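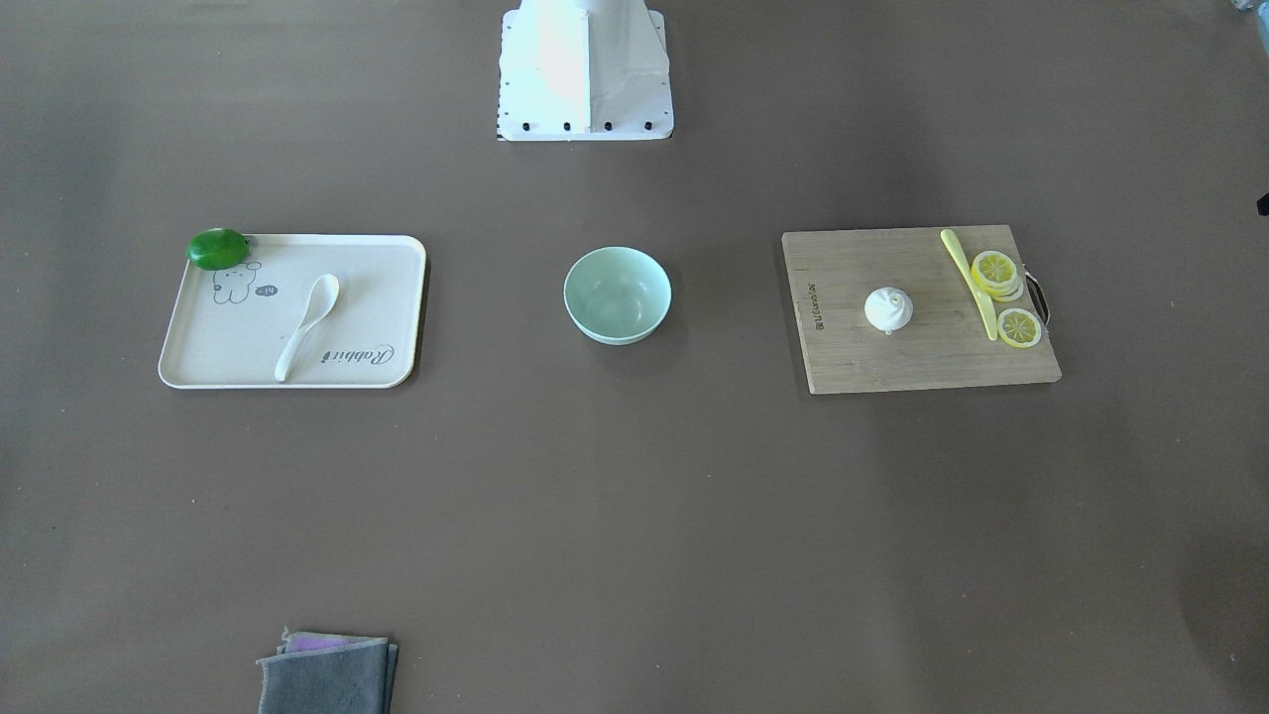 Section 4: Setting up a story log in Girow

Girow is sold as a way to remember every short story you read. It won't do that. It will hold what you type into it, and most people stop typing by August. If you still want a log, set it up small. Choose a spot with room for the magazine and a keyboard; a matte brown tabletop with a folded cloth lying near one edge is as good as any desk in the Girow brochure.

3 min read

1. Open a new log and give it a plain name. Skip the "reading personality" quiz, which I have yet to see change anything.

2. Under Sources, add the magazines you really read. Virág and Brarnach are listed already. Ivov has to be entered by hand, one issue at a time.

3. Set the note limit to 300 characters. The default is unlimited, supposedly a favour to the user.

Caution: changing the limit later trims older notes without asking. Export first.

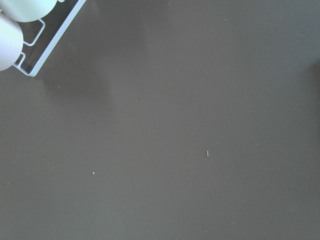

One reader wrote in to say that 300 is far too mean for a novelette, and that a story with two timelines and an unreliable narrator needs a full page. Maybe so. Try it for a month and see how many of those pages you reread.

4. Turn off star ratings. If you must keep them, pick a rule for what a 3 means and write it in the log's header. Mine drifted so badly that a bleak little ghost story scored the same as a recipe column.

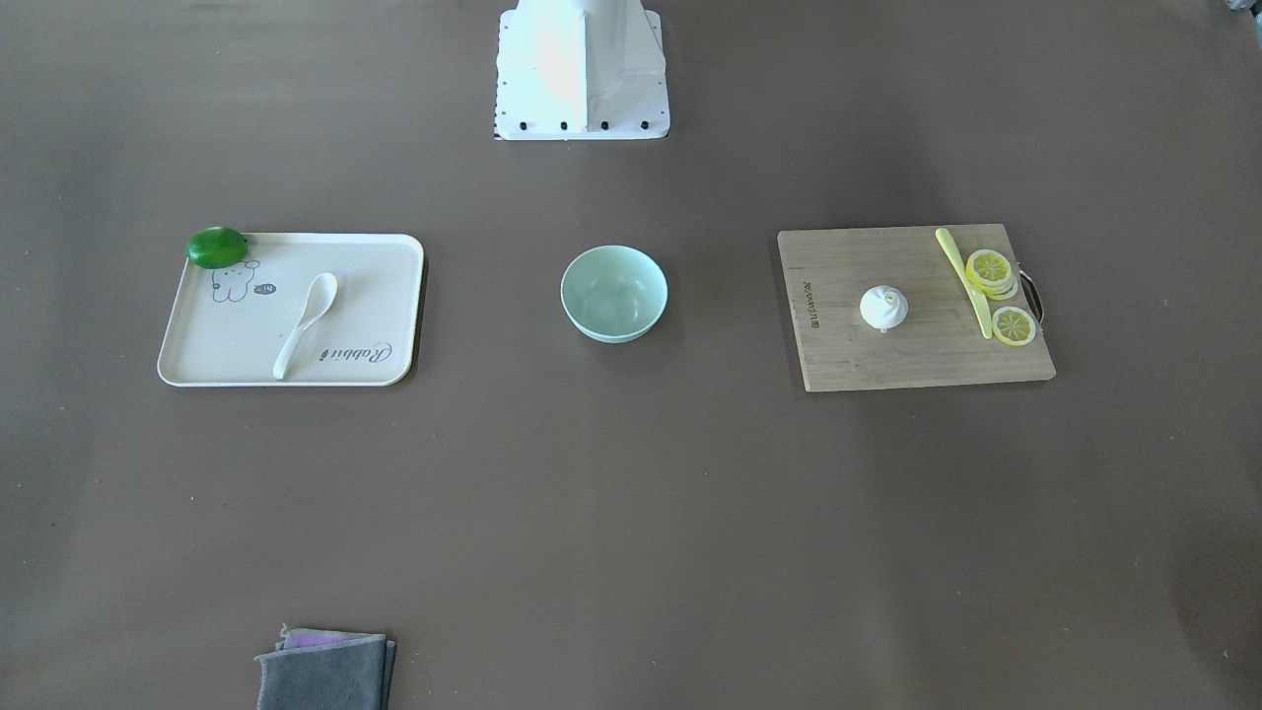 Fig. 3. Rabbit tray, bowl and cutting board.

5. Add tags. Girow suggests 40 to start with, including "grimdark-adjacent" and "cozy apocalypse". Delete all but the ones you would search for. I kept setting, length, author and ending.

Note: tags are case sensitive. "Horror" and "horror" will live separate lives until you merge them under Tools. 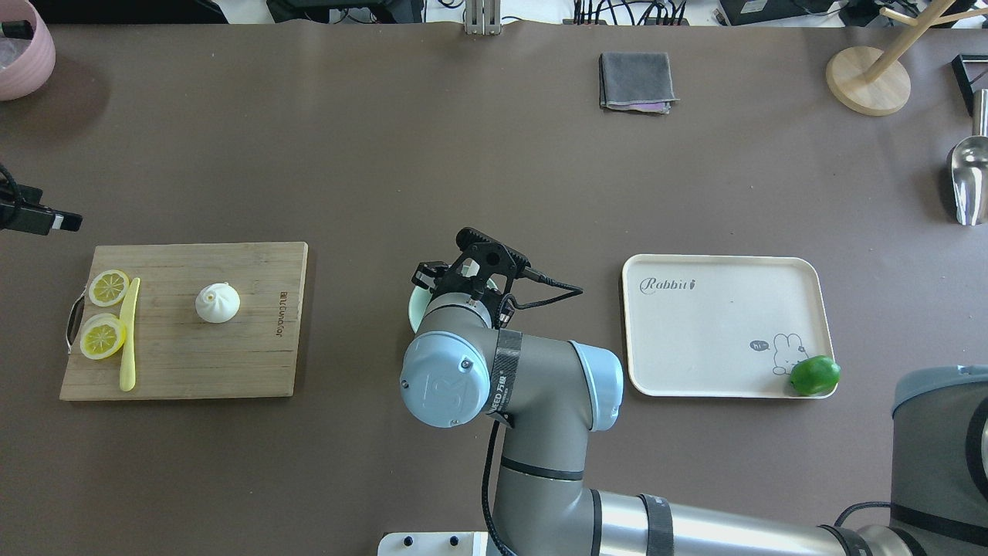

Merging can't be undone, whatever the menu label implies, so check both lists before you press the button.

6. Enter one story as a test, close the log and open it again. If the ending tag has vanished, you have the old colour theme installed, and it needs to be removed before anything else will save properly.

7. Leave "Recommend me something" switched off. It mostly recommends Virág.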